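Tidy bench tips I brought home from the Drusbridge open day

Two robot arms at a lab bench taught me more about keeping a worktop in order than any cupboard organiser ever has (and I own a few!), so do bear with me.

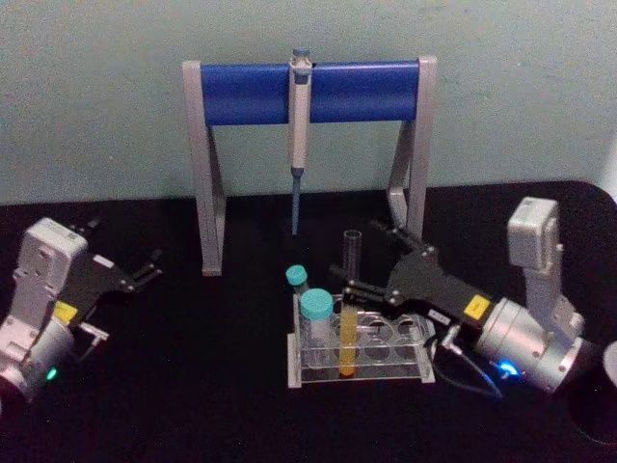

Leave room for your elbows

We went over to Drusbridge in September, my neighbour Asmaa Shehata and I, and stood at the front for a good 29 minutes watching the pair of arms over their clear rack of tubes. There's one either side and bare black table in front, and I thought of my own worktop, where the kettle, the bread bin and the toaster all fight for the same corner. Try clearing a patch the width of both forearms before you start cooking. I did it that same evening and got the supper made without knocking a single thing over.

Hang up the long thin things

The pipette there hangs from a blue bar with its point well clear of the table. I've since put a rail up over the sink for the piping nozzle holder, the basting brush and the funnel, with hooks 9 cm apart, and they drip into the sink and dry nicely.

Stand your bottles in something

Hanane Soliman, who showed our group round, told us that a tall tube is far easier to take hold of if it can't wander. Well, so is vanilla essence! An old loaf tin holds seven of my little bottles and slides out in one go.

See-through is worth having

I've swapped three of my biscuit tins for clear tubs, and I can see when the rice is getting low. Do wash them by hand, as mine went cloudy in the machine at Tai's house.

Caps on anything you aren't pouring from. I still forget the soy sauce.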